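4. Can it tidy up yet?

4.1 What we were really asking

My co-authors will tell you that I picked this problem out of laziness, and they have a point. I have two kids and one toy drawer, and every evening the drawer ends up full of stuff that doesn't belong together. A person can sort it while talking on the phone. So when Kanokwan Sitthichai and I were planning the Setitz trials, I kept pushing for the drawer over the neat rows of identical boxes we used in our earlier work. Shufen Song wanted kitchen things. We compromised on small, mixed, awkward stuff of the kind you'd find in a drawer, a backpack or the bottom of a repair shop's parts tray.

The chore, as we defined it, is simple to say: take one thing out of the bin, put it down somewhere sensible, go back for the next one. No order is given and no object gets special treatment. A pick counts only if the object leaves the bin and stays in the fingers until it's released (we argued over this for most of October, and an earlier draft was a lot more generous to us).

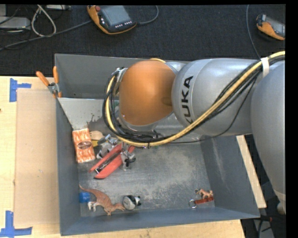
Clutter is a funny word, and I think people in our field use it too loosely. When reviewers say "clutter" they usually mean a heap, with things lying on top of each other. Household clutter is often flatter than that, but the variety is much worse. A toy dinosaur on its side with a long tail, a little panda-like toy next to it, a keyring with a tag over toward the corner: that is three completely different grasping problems within one short reach. The dinosaur gives you plenty to hold, but where you hold it decides how it swings. A small round toy wants to roll. And keys, well, keys are the reason Section 5 is as long as it is! They lie almost flat, and metal fingers coming straight down on them have very little to close on. Waraporn Jaidee suggested early on that we push flat objects up against a sloped wall first, and I'm still annoyed that I didn't think of it.

4.2 The numbers, with some grumbling

We logged 762 attempts for this part of the study. I'm leaving out the warm-up runs, where we were still adjusting the approach height and where, frankly, I wouldn't trust my own notes. Over 700 of the logged attempts ended with the fingers closing at all, and that sounds great until you remember that closing on air counts as closing. The success figures by object type are in the next section, and they're a good deal less flattering.

What I found more interesting was how the failures were spread out. Boxy things in the open were close to boring. The same box up against a wall was a different story, because the planner likes to come in from a side that isn't available. Manee Rattanakul went through the failed runs one by one and tagged each with a cause, and "too near the wall or corner" was the tag she got sick of typing. Anybody who has fished a coin out of the corner of a drawer with a thumb and one finger will know the feeling. We do it by tilting the hand, nudging the thing out and then changing our minds halfway, and our system is allowed to do only the first of those.
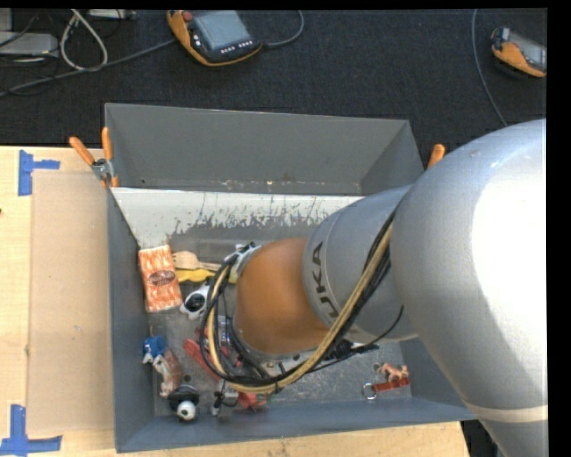
Figure 7. The mixed-object bin with the gripper working among the toys; the red key-like item lies near the right side of the bin floor, beside a small orange toy animal.

Eylül Karaca raised a fair objection when she read this section, so I'll pass it on. She said that a person doing this chore isn't really picking at all. A person scoops, shakes, sweeps a hand across and grabs 2 things together. If we score a machine on one-at-a-time picks, we've already decided what tidying looks like, and we've decided it in the machine's favor. I agree with her, mostly. I'd only add that a shop-floor kitting job really does want one thing at a time, and for that kind of work our scoring seems about right.

So would I let it loose on the drawer at home? Not this year. It would get the easy half out, then spend the rest of the evening poking at the keys. I'd happily hand it a tray of same-size parts tomorrow, though, and go get a coffee. The next section breaks the results down by object and wall distance, and compares the push-first strategy with going straight down.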